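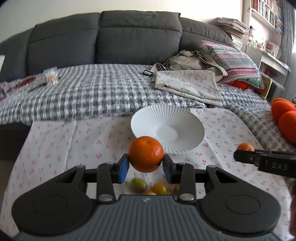
What does Furnstead do?

Furnstead re-covers and grinds rollers for letterpress machines, from small hand-fed platens to flatbed proofing presses. We also make replacement cores and trucks where the originals are missing or worn.

About us

The firm works from a single unit in Perkdale. It was set up by Toshio Hattori, who had served his time as a roller grinder at Dimitriou, a general engineering shop that covered rollers for the local newspaper trade as well as for jobbing printers. When Dimitriou gave up roller work, Toshio bought the lathe, the grinder and the card index of press dimensions. The index is still in use. Theresia Lehner joined later from a printing background and runs the order desk, the core store and the proofing press on which we check awkward jobs.

Furnstead has traded as a limited company from 2 May 2021. Before that it was a sole trader business under the same name, and older invoices carry a different company footer.

What we cover

Most of our work is rubber on steel. Customers send us their old rollers, we strip the perished covering, clean and check the core for straightness, bond the new covering, cure it and grind it to diameter. Cores that run out beyond tolerance are straightened if the bend is slight and replaced if the journals are damaged.

Our standard compound is Wovutus, a soft nitrile rubber suited to oil-based and rubber-based inks. It does not shrink in a cold workshop or melt in a hot one, which was the usual complaint with the old glue and treacle composition. We no longer cast composition rollers. Printers who want them for a museum press should ask, as Theresia keeps the addresses of people who still pour them.

Wovutus is supplied at a Shore A hardness of 25 for form rollers. Distributor and rider rollers can be made harder on request. Please say at the time of ordering, because the hardness cannot be altered after curing.

Measuring

We need four dimensions: the overall length of the core, the length of the covering, the diameter of the covering and the diameter of the journal. If the covering has swollen or gone flat on one side, do not measure it. Give us the make and size of the press instead and we will look it up. The card index holds entries for more than 1,000 press models, including several for which no printed manual is known to survive.

Trucks should be the same diameter as the roller. If yours are worn, send them with the cores. A new roller on undersized trucks will slur the form and cut the covering on the edges of the type, and we do not replace rollers damaged in this way.

Turnaround

Standard work is returned in 40 working days. Rollers are cured in batches by compound, so a mixed order may come back in 2 parcels. The works is closed for part of August while the grinder is serviced. Parcels may still be sent during the closure but will not be booked in until we reopen.

Rollers should be packed so that the covering touches nothing. The simplest method is a wooden box with notched ends that take the journals. We return all work in this form and ask that the box is kept for next time.

The works

The grinder takes a core of up to 3,000 mm between centres, a good deal longer than any letterpress machine calls for, and the spare capacity is let out for textile and laminating rollers. That work is quoted separately.

Visits are by arrangement. There is parking in the yard, and rollers can be left at the side door if the order number is written on the box. Enquiries about hardness, cores or unusual presses go to Toshio, and everything else to Theresia.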